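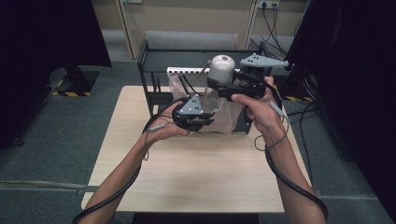
3.2 Collection with hand-held grippers

All demonstrations in the Marnport set were recorded without a robot arm. The operator holds one gripper in each hand and does the task directly at the table. Pose is taken from a rigid marker plate fixed to the top of each gripper, and jaw opening is read from an encoder in the gripper body. We use the same jaw geometry at collection and at execution, so no retargeting of the contact points is needed. The transform from marker plate to jaw center is measured once per gripper and checked again each time a plate is removed.

The setup is shown in Figure 2. Each gripper carries a gray triangular plate with small dark circular markers. The two plates are registered as separate rigid bodies. In early trials both used the same marker layout, and the tracker swapped left and right when the grippers passed close to each other. After the layouts were made different, no swaps were found in the recorded set. The cables run back along the operator's forearms. This keeps most of their weight off the jaws, but it does limit wrist roll, and operators were told to stop and reset when they felt the cable pull.

The checkerboard strip along the top front edge of the rack gives a fixed reference in the head view. It is used only to align the head camera with the tracking frame at the start of an episode. The policy is not given the board pose. We did not mask the strip in the training images, and the effect of this choice is tested in Section 5.3.

3.3 Task and object placement

The task is to pick up a clear bottle with a white cap and place it in the beige net hung on the rack. It was chosen for two properties that gave trouble in our earlier work on the Lullitz bench. First, the bottle body is transparent, and the net and table behind it show through, which leaves a weak outline for any method that depends on segmentation. Second, the net hangs loosely and changes shape on contact. Its state at the end of one episode is not the same as its state at the start of the next. We did not restore the net to a set shape between episodes. It was rehung only when the upper edge had come off the bar.

Start positions for the bottle were drawn from a grid on the tabletop, with 6 cells along the front of the rack and 3 cells in depth. The bottle was always upright at the start. The operator was free to choose which gripper made the first contact. In practice the right gripper was used to hold the bottle near the cap and the left to steady the lower side, but single-hand grasps also occur in the data and were kept.

3.4 Filtering and splits

An episode was dropped if either marker plate was lost for longer than the gap limit, if the bottle left the table, or if the jaw signal was missing. Shorter gaps were filled by spline interpolation on position and by spherical interpolation on rotation. Most losses came from one plate tilting out of view during the final reach over the rack. This biases the kept data toward flatter wrist poses at placement, and the bias should be kept in mind when reading the placement results.

After filtering, 56 episodes were held out for testing. The held-out set was drawn by grid cell, so that the test cells do not appear in training. This is stricter than the random split used with the Okon baseline, and the baseline was therefore retrained on our split. Its published settings were left unchanged apart from the image size.

3.5 Action representation

Actions are expressed as relative poses of each jaw center with respect to its own pose at the start of the prediction window. We also record the pose of the left gripper in the frame of the right. Leaving out this second term had little effect on single-hand grasps but led to more failed handoffs, with the two grippers closing on the bottle at different heights. The Sachdeva encoder is used for the head view, with weights frozen for the first stage of training and released for the second.

Time alignment between the tracker and the head camera is done by cross-correlating jaw motion in the two streams during a short open-and-close gesture at the start of each recording. The offset was stable within a session and changed after a restart of the capture machine. Episodes from sessions with no usable gesture were removed before the filtering described in Section 3.4.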